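Garment Care, Session 4: Folding knits
Notes by Saeed Mazandarani, 17 February 2026

Okay, so last time we did woven shirts and everybody got bored of collars. Today is soft stuff: tees, thin jersey, anything that flops. I'm using red for the whole session (bright color on a white table, you can see the creases from the back row!) and I'd like you to practice with something just as plain at home.

Start with a heap. I mean it, drop the thing and leave it there. Most folding guides begin with a shirt already lying flat, and in the laundry room at Berstead I never once got handed a flat shirt.

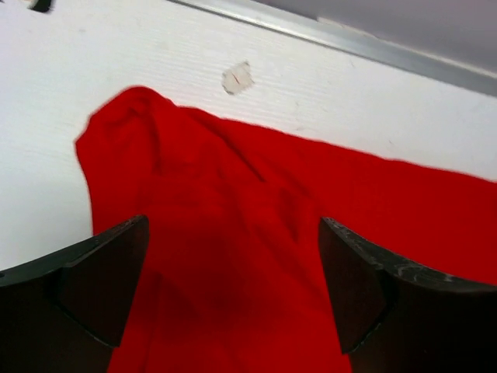 So before you grab anything, look for an edge. A hem is best, a sleeve opening will do. If all you can find is middle, lift a bit of the middle, let the rest hang, and the hem usually shows up near the bottom. Pinch it, slide your other hand along until you hit a side seam, and now you have a corner. Two corners and you're basically home.

Then spread. Lay the hem down first, pull toward the shoulders, and smooth outward with the flat of your hand. Go easy on thin knits, they stretch if you yank (I ruined a very nice Najafi sweater this way and I'm still sore about it).

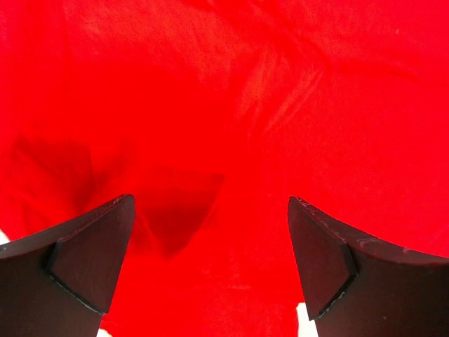
Creases that run on a diagonal mean the two sides aren't lined up. Don't press them out, go back and shift one shoulder until they relax by themselves. Straight creases you can just smooth.

The fold itself is the Plevitach one from the handout: sides in, sleeves back, bottom up to the collar, then in half again. Takes me around 20 seconds on a good day, and 30 is fine for you for now.

For next time: ten tees, each one started from a heap, and write down which edge you found first. Bring a knit of your own too, clean please. We'll do hoods, and I have opinions about hoods.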